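## 4. First run with the hand grippers

Do this after the fingers are bolted on and both cables reach the table with slack to spare. The Tivis build sheet says you can skip the hand test and go straight to logging. I wouldn't.

1. Tape white paper over the table top. Old paper is fine. Ours is smudged and streaked and I have yet to see it matter, whatever the Ojo forum claims about "clean backgrounds."
2. Let each cable drop over the table edge to the floor. Keep both clear of your feet and the stool.
3. Stand an open cardboard box on the left side, flaps folded back.
4. Grip a light plastic bottle with the left tool, tilt it, and lower it into the box. Keep the right tool open and out of the way.

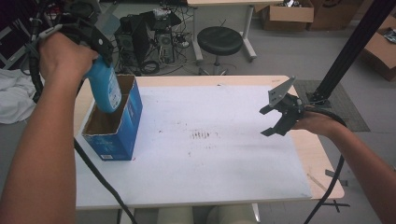 5. Lift it out and repeat, 20 times per hand. Write down every drop, including the ones you'd like to blame on your wrist.

> **Caution:** Stop if a cable pulls tight. The plug will give before you notice.

### 4.1 Checking the fingers

The Moltico listing promises 100 percent grip on "household shapes." Treat that as advertising. A straight-sided bottle is easy; anything that flares will find the weak spot in your finger angle.

1. Lay the tool over the paper and look down between the fingers. They should angle in toward each other evenly.
2. Try a flared object against one finger before you close on it fully.
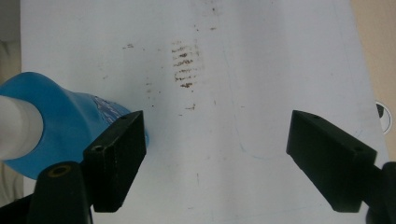

If it slides toward the wide end, loosen the finger screws, bring the tips in by 2 mm and try again. Don't crank down on the threaded inserts. They sit in plastic on our mounts, and a spun insert means printing a new one.

**Note:** Holtex rates its finger screws for 2,565 cycles. I can't say how anyone arrived at that. Check them every November and after any hard knock.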